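Reports > Flelbridge Reuse Workshop > Workstation refurbishment

Last updated: July 2021

Workstation refurbishment: progress report to the Drusora Fund

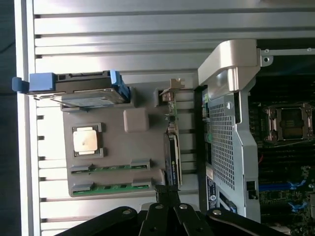

Where we are

The grant was for 50 refurbished workstations, to be handed over to the learning centres at Tovberg and Boateng in two batches. The first batch has gone. The second is on our shelves in various states of undress, and is the main subject of this report.

We said in the application that each machine would be opened, cleaned, checked, given back whatever it was missing and closed again. All of that has happened, though seldom in that order. The cleaning in particular was underestimated. These computers spent their working lives under desks in an office with carpet, and they have brought a fair amount of the carpet with them.

What we do to each machine

The chassis goes on its side with the cover off, which puts nearly everything we care about within reach. The hard drive sits in a carrier with a blue tab to pull and a blue clip to hold it, and whoever designed that has our lasting gratitude. Drives come out first. They are wiped on a separate bench and logged before anyone is allowed to be interested in the rest of the computer.

Memory is next. We check that the retaining clips at the ends of each slot still hold, then test the modules on the bench. We had assumed the donated machines would arrive with their memory in place. A good many had been relieved of it before they reached us, presumably by the same people who kept the power leads.

The graphics card comes out to be cleaned. The cards have been the pleasant surprise of the project. Most are older than we would like and perfectly good for what the centres want, namely drawing packages, video editing at a modest level and a mapping program that Tovberg is very keen on. We had set money aside for replacements and have hardly touched it.

Then there is the perforated metal. It lets air through and catches fluff with great efficiency. We began with compressed air, which moved the fluff from the computer to the room. We now use soft brushes and a small vacuum cleaner, and the room has forgiven us.

Things that went wrong

The first batch went out later than planned. The cause was screws. Our procedure said to put them in a dish beside the machine, and it failed to say which dish or which machine. By the end of the first fortnight we owned a very fine mixed collection and had several computers with panels held on by optimism. Each chassis now has its own lidded tub with the same number on it, and lost screws have gone from a daily topic to an occasional one.

Labels have also cost us time. Some of the machines still carried stickers from their former owner, including asset numbers that matched nothing on the list we were given. We spent two days trying to reconcile the list before deciding to ignore it and start our own. The new list has the advantage of describing computers that exist. A copy has gone to the donor, who was polite about it.

We have had to give up on 8 machines. Most had damaged boards, and one had plainly been stored somewhere with a leak. They have been stripped for parts, and what remains will go to the metal recycler when there is enough of it to justify the trip. The donor has promised replacements, so the total of 50 still stands. We would like to have them in the building before we celebrate.

Money

Spending to date is around 3,000 pounds. The largest items are replacement memory and solid-state drives for the machines whose own drives failed the wipe. The smaller ones are brushes, thermal paste, tubs, labels and a second anti-static mat. The first mat was bought on price and curled up at the corners like an old sandwich, so we have replaced it and are not claiming for it.

The underspend on graphics cards can cover the extra memory, with your agreement. We would rather ask now than explain it in the final report. A line by email will do.

What the centres say

Tovberg has its machines set up and in use. Their only complaint is the weight. These are solid computers with a big handle, and the centre is up a flight of stairs. They have asked whether the second delivery might come with someone to carry it. We have added this to the plan under "transport", where it looks more dignified.

Boateng had hoped to open its new room by now, but the electrician found something behind the wall and the room is closed again. Their share of the first batch is in a locked cupboard, boxed and dry. We have offered to go over everything once more before it is switched on, and they have accepted.

Next steps

Finish cleaning and testing the second batch.
Take in the donor's replacement machines and put them on the new list.
Rewrite the bench procedure so that it matches what we do, including the part about the tubs.
Agree a delivery date with Boateng once the wall has been dealt with.
Send the final report and accounts in October.

One request remains from our last letter. The storage racking is due back to its owner when the project ends, and we would like to know whether the Fund would consider a small sum towards buying our own. The finished machines are currently sharing a shelf with the ones waiting for parts, and twice now we have cleaned the same computer.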